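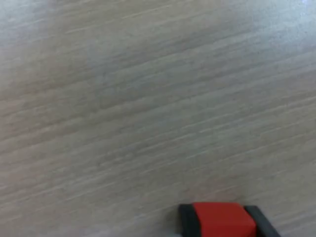 Light wood grain on a tabletop.

**Skundier to open made-to-measure menswear shop in Nendgate**

NENDGATE, 21st June – Skundier, a tailoring business known for its alterations and repair work, will open a made-to-measure menswear shop on Nendgate's Canal Street this summer. The shop will sell suits, sport coats, trousers and shirts, and will take over all of the company's alteration orders from its current workroom on Mill Lane.

The new location has two fitting rooms, a cutting area at the back and a front counter where customers can look through fabric books. Six people will work there at opening, including three tailors moving over from Mill Lane.

"Most of our alteration customers are men who bought a good jacket years ago and want to keep wearing it," said Žofie Machala, founder of Skundier. "They kept asking if we could make them something from the start. We did a few, then a few more, and after a while we needed a proper place to do it."

**How orders work**

A first appointment lasts an hour. A tailor takes measurements, asks where the clothes will be worn and goes over fabric choices with the customer. Customers are encouraged to bring the shoes they plan to wear and a jacket they already like, even if it no longer fits.

A second fitting takes place when the garment is basted together, and most customers will come in once more to pick it up. Trousers and shirts are usually ready sooner than jackets. Skundier keeps each customer's paper pattern on file and will adjust it at no charge if his size changes.

Made-to-measure trousers start at $195. Shirts, sport coats and suits are priced by fabric, and a full price list will be available at the counter. A deposit is due when the fabric is ordered, with the balance due at pickup.

**The Remix service**

The shop will also offer Remix, a service for customers who own older suits and would like to get more use out of them. A tailor looks over the suit, checks the seams for spare cloth and suggests changes. Typical work includes narrowing wide lapels, removing heavy shoulder pads, shortening a long jacket, or taking the pleats out of a pair of trousers.

A Remix consultation costs $70, and that amount is taken off the bill if the customer goes ahead with the work. Suits that have worn through at the elbow or seat can sometimes be split up, with the sound half kept as a separate jacket or pair of trousers.

"Some suits we'll tell people to leave alone," said Amnuay Thammasiri, head tailor. "If the cloth has gone thin, you can spend a lot of money and it will still be thin. But a heavy wool from years back is often better cloth than what you'd get for the same price now. I like working on those."

Thammasiri joined Skundier as an alterations tailor and has run the Mill Lane workroom since last year. He will oversee cutting and fitting at the new shop and will see Remix customers himself on appointment days.

**Ties and pocket squares from Kaewkla**

Skundier will carry ties, knit ties and pocket squares from Kaewkla, a small accessories maker. The opening selection is mostly solid colors and small patterns in silk and cotton. Ties can be shortened or narrowed in the shop for a small fee.

**Mill Lane workroom**

The Mill Lane workroom will stay open until the move is complete. Alteration orders already dropped off there will be finished and returned there unless the customer asks to have them sent over to Canal Street. Claim tickets from Mill Lane will be accepted at both addresses. Women's alterations, including coats and hems, will continue as before.

The company will announce the first day of business on Canal Street after the final building inspection. Appointments for measuring and for Remix consultations can be requested now at Mill Lane, in person or by phone. Walk-ins will be taken for alterations only.

**About Skundier**

Skundier is an independent tailoring business in Nendgate. It offers alterations, repairs and made-to-measure clothing.

Press contact: Žofie Machala, Skundier, Mill Lane, Nendgate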